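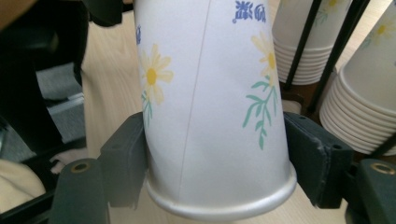 Can robots do break room chores yet?
Posted by Hazel Mahmoud, 10/06/2020

I run a small office in Darnville and the dull stuff eats my mornings – refilling the coffee corner, wiping tables, putting out paper cups. Is there a machine I could buy for that, or am I dreaming?

Trinity Nguyen-Tran
Dreaming a little, sorry! I looked into it for our shop in Bredau and got a quote for 3679 dollars, arm only, no setup. Paper cups are harder than mugs. Squeeze too much and they dent, too little and they slip, and nested ones love to come out two at a time. Floors are another story, I'd buy a robot vacuum tomorrow.

strickland17
My cousin's place has a floor one. Gets stuck under the fridge but they like it.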